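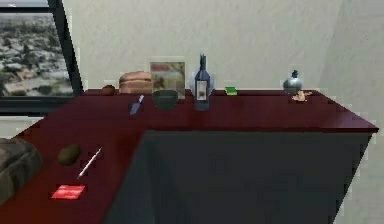
The water bill for May came to $210, and I read it standing at the counter with a spoon in my mouth. We are two people. One of us showers at the gym. I called the Grirnstead water office and got a man who asked, kindly, whether we had recently filled a pool. We have a birdbath.

He told me to check the toilet. Put food coloring in the tank, he said, wait a while, and see if it shows up in the bowl. The only food coloring we owned was left over from a cake I'd rather not discuss, so I used green. Then I forgot I'd done it. My husband did not enjoy his next visit to the bathroom, and he came out looking like a man composing his will.

So it was the toilet. The meter said 2,805 gallons had gone through it, or past it, while we slept and paid for cable.

My neighbor Ching-wen Siu told me to replace the flapper, a rubber thing that costs 6 dollars at Lenihan Hardware. I bought the wrong one. I went back and bought another wrong one, and the kid at the register started greeting me by name. The third one fit, after I had dropped the little chain in the tank twice and said several words my mother believes I don't know.

Then came the quiet. I had gotten used to that hiss at night. I'd been telling people it was the refrigerator, and had even priced a new one (700 dollars, no ice maker).

My husband now lifts the lid and checks the color before he sits down. I've put the rest of the green away on the high shelf, next to the two flappers, for which I have lost the receipts.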